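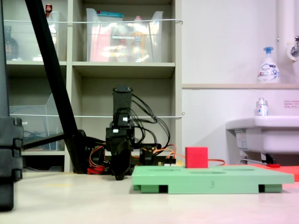 Cubby shelf with the clear bins, sink side on the right

Search this forum Advanced Go
Reading time: 3 min

Clear bins in open cubbies – keep or replace?

brirnness_k
I moved my hobby things into this room in September and I am still not satisfied with the shelf. It is the beige kind with square cubbies, no doors. I bought clear bins because I wanted to see what I have, and this part works. But what I see is a mess of colors. Pink packages, yellow packages, bottles. One box is only for cables. I think I look at this shelf more than at my work.

My question is if I should change to bins that are not clear, or put a curtain. Each cubby is 35 cm wide, so most fabric boxes from the shops should fit. My budget is small.

Okoro
Do not change the bins! I had the gray fabric ones for two years and I never knew what was inside. I bought the same glue three times. Clear is better, you only have to sort by kind. Snacks and glue should not live together.

brirnness_k
There are no snacks, only craft packages, but I understand your point.

tallpine19
I disagree with Okoro. If you put a label on the front, you know what is inside, clear or not clear. My whole wall is closed boxes and I feel calm when I come in. With clear plastic you must also keep the inside of the box pretty, and this is double work.

Are the white strings across the front there to hold the bins?

brirnness_k
Yes. We live next to the train line and the shelf shakes a little. One string goes across the upper bins and one lower. They are not beautiful, I know. I have one more photo of it, with the table in front.

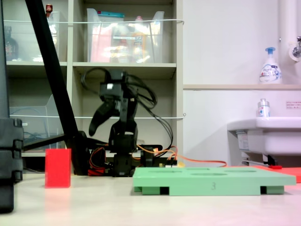 Upper shelf with two clear bins, green number 3 tray on the table

tallpine19
Thank you. For me the problem is the upper shelf. The dark bottle is at the side and something small with a red cap is high up. I would put all bottles in one low tray, down, where they cannot fall on anybody. Strings are good for bins but I would not trust them with bottles.

Okoro
Agree about the bottles. What is the green tray with the shallow places on top? I want one for beads.

brirnness_k
It came in a set from Provetel, a small shop in my town, I don't think they send abroad. I use it for small parts. It stands on feet, so I can push paper under it. The 3 is only the number in the set, I gave 1 and 2 to my sister.

Irkow
I read all this and I think you both make it too difficult. A curtain on a tension rod costs less than 10 dollars. You keep the clear bins, you keep the strings, and you close it when you are tired of the colors. I did this in a rented room and it took me one evening.

tallpine19
A curtain next to a sink gets dirty very fast.

Irkow
Then you wash it.

brirnness_k
The sink is on the other side of the corner, so water is not the big problem. But I open these bins many times in one hour and I am afraid the curtain will annoy me.

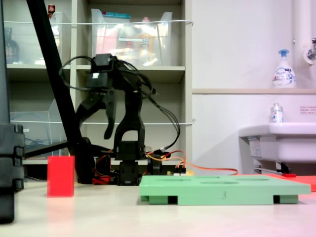 I also thought to do only the upper shelf and leave the cables how they are. The cables do not disturb me, they are mostly one color. It is the packages. Maybe I can put a sheet of white paper inside the front of each bin and write on it what there is. Then it is clear from the top and closed from the front.

Okoro
This is a good idea and it costs nothing. Use thick paper, 300 gram, the thin one will curl.

tallpine19
So, labels – what I said :)

brirnness_k
Yes, a little. I will try with one bin first and write again. The bottles go down tonight.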